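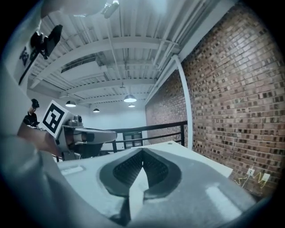

Handgreifer am Tisch in der Werkstatt Dernolden, Fingerpads leicht geöffnet.

Ticket 354: Lagesprung beim Greifer, Tisch an der Backsteinwand
Projekt: Hakach (Greiferbau, offene Werkstatt Dernolden)
Status: in Beobachtung
Priorität: mittel
Eröffnet: 12. April

Fehlerbild

Die berechnete Lage des Handgreifers springt, sobald er über die Tischmitte hinaus Richtung Wand geführt wird. Der Sprung beträgt laut Log bis zu 20 mm und geht fast immer in dieselbe Richtung. Nach kurzer Zeit fällt der Wert zurück. Auf der Geländerseite tritt der Fehler nicht auf. Die Fingeröffnung wird durchgehend richtig gemeldet, der Geber an den Backen scheidet also aus.

Der Fehler ist reproduzierbar. Greifer einschalten, Nullpunkt setzen, langsam bis kurz vor die Wand fahren, dort drehen und zurück.

Umgebung

Auswertung: Zonville, Stand Oktober, ohne eigene Anpassungen
Rechner: Werkstattrechner Lã
Marker: schwarz-weiß gedruckt, quadratisch
Fingerpads: grau, mit feinem Noppenraster, dunkle gummiartige Einfassung
Beleuchtung: Pendelleuchten, dazu Leuchtstoffröhren

Eintrag 1

Nullpunkt neu gesetzt, Kalibrierung von vorn durchlaufen lassen. Keine Änderung. Die Kalibrierung selbst meldet keinen Fehler, der Restwert liegt im üblichen Bereich.

Eintrag 2

Verdacht auf Wackelkontakt. Stecker am Greifer gezogen, Kontakte gereinigt, Kabel gegen ein anderes getauscht und während der Fahrt daran bewegt. Keine Aussetzer im Log. Das alte Kabel ist wieder eingebaut.

Eintrag 3

Log genauer angesehen. Im Moment des Sprungs geht die Anzahl erkannter Markerecken zurück, die Auswertung rechnet aber mit dem Rest weiter und gibt keine Warnung aus. Der Mindestwert stand noch auf der Voreinstellung 2. Damit reicht ein halb erkannter Marker für eine neue Lage. Wert auf 4 gesetzt. Ergebnis: Die Sprünge werden seltener, dafür bleibt die Lage an denselben Stellen kurz stehen. Die Ursache ist damit nicht behoben.
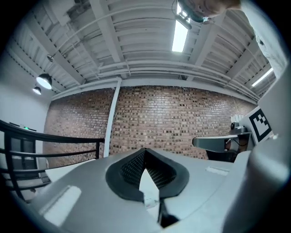
Betreuung Greiferbau
Werkstatt Dernolden

Eintrag 4

Belichtung geprüft. Die Automatik regelt nach, sobald eine Leuchte ins Bild kommt, und die Marker laufen dann im Grau zu. An der Decke sind von diesem Platz aus sowohl die Pendelleuchten als auch die länglichen Leuchtstoffleuchten im Blickfeld, dem entkommt man mit dem Weitwinkel nicht. Automatik in Zonville abgeschaltet, Belichtung fest auf 315 gestellt. Mit dem Wert bleiben die weißen Felder der Marker weiß, ohne auszufressen.

Danach die Strecke aus dem Fehlerbild mehrfach gefahren. Kein Sprung mehr in der Tischmitte. Kurz vor der Wand noch vereinzelt, deutlich kleiner als vorher.

Eintrag 5

Den verbliebenen Rest untersucht. Bei der Karte mit dem Markermuster ändert sich der Fehler mit der Neigung. Steht sie schräg zum Greifer, werden die Ecken auf der abgewandten Seite ungenau. Am Würfel tritt das weniger auf. Karten daher bitte möglichst gerade zur Fahrstrecke ausrichten und nach dem Umstellen immer den Nullpunkt neu setzen.

Ein steifer Halter für die Karte ist gezeichnet, aber noch nicht gedruckt. Der Entwurf liegt auf Lã im Ordner Hakach/Halter. Wer ihn druckt, bitte die Schlitzbreite vorher an einem Reststück prüfen.

Aktuelle Einstellungen

Belichtungsautomatik: aus
Belichtung: 315
Mindestzahl Markerecken: 4
Glättung: unverändert

Offen

Halter drucken und Strecke damit wiederholen.
Test bei Tageslicht ohne Deckenlicht, feste Belichtung eventuell anpassen.
Warnung in der Auswertung ergänzen, wenn Ecken wegfallen.

Das Ticket bleibt bis zum Test mit Halter offen. Wer den Sprung mit den neuen Einstellungen noch sieht, hängt bitte das vollständige Log an und schreibt dazu, wie die Karte zum Greifer stand.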